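The Ramar Box, Medium — What We Ship Small Electronics In

I get asked about this carton more than anything else in our catalog, which is funny when you consider it's a plain brown box. So okay, let's talk about the box.

The Ramar medium is a single-wall corrugated carton with four flaps, brown inside and out, no print. We buy them from Fediswood and sell them on in bundles of 12, and we use the very same ones on our own packing tables. I switched us over from the old Illau cartons after one too many split corners (mine, mostly — I overfill everything, ask anyone here). The Illau was a nice-looking box and it folded up quicker, I'll give it that. It just didn't like being picked up by someone in a hurry.

What I like about the Ramar is the floor. The bottom flaps meet properly in the middle, so once you've run a strip of tape down the seam you get a nice flat base and small things don't wedge themselves into a gap. If you've ever shaken a carton over a table trying to get a little plug out of the crease, you know why I care about this!

Most of what goes into ours is small household electrical stuff: chargers, power adapters, short cables, the odd night light. That kind of order is a pain to pack, because everything is a different shape and half of it is hard plastic with metal sticking out. Prongs are the worst. They scratch whatever they land on, and they'll poke straight through a thin mailer if the parcel gets a squeeze on the way.

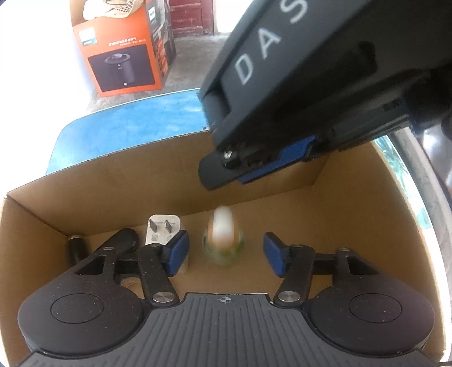
Packing & Supplies Team

A white adapter like this one, with the two flat prongs on its face, is a good example of what I'd call a "place it, don't drop it" item. I set adapters on the floor of the box first and build up from there. Soft or light things can go over the top. If two adapters are going in the same carton I turn them so the prongs aren't facing each other, and I slip a folded sheet of kraft paper in between. You don't need bubble wrap for every single plug, please, your customers will thank you.

A few things people write in about:

Taping. One strip along the bottom seam is plenty for light orders. For anything heavier, go with 3 strips: one down the seam and one across each end. I use the Xenos paper tape, the wide roll, and press it down with the side of my hand. It doesn't love a cold room, so keep the roll indoors.

Filling. Leave a little room under the flaps for crumpled paper and then close it up. If the top bulges, go up a size. I know, I know, I said I overfill everything. I'm working on it.

Open-top use. Lots of you don't ship in these at all, you keep them on a shelf as bins. Works great! Fold the top flaps down on the outside (or cut them off, if you're braver with a knife than I am) and you've got a sturdy little tray for spare plugs and all those adapters that don't seem to belong to anything anymore. I have two under my desk, one for things that work and one for things I haven't tested yet. The second one is fuller.

Reuse. We happily take back flat Ramar boxes at the counter if they're clean and dry, and they go out again with local orders. Peel the old label off if you can, or just black it out with a marker.

Stock and ordering

As of 2024-03-23 we have 1,851 of the medium on the shelf, so there's no need to panic-buy. The small size is low and the next delivery comes in April. The large is fine. You can mix sizes in an order as long as each size is a full bundle, and if you pick up 6 bundles or more we'll carry them out to your car.

They come flat and tied with string. Store them lying down, somewhere dry, and don't lean them against an outside wall all winter the way I did at my last place — they curl, and a curled box never quite squares up again.

Want to feel one before you buy? Stop by the counter and ask for a loose one. If I'm not around, leave a note for Chrysanthi Karamanlidis and I'll put a sample aside with your name on it.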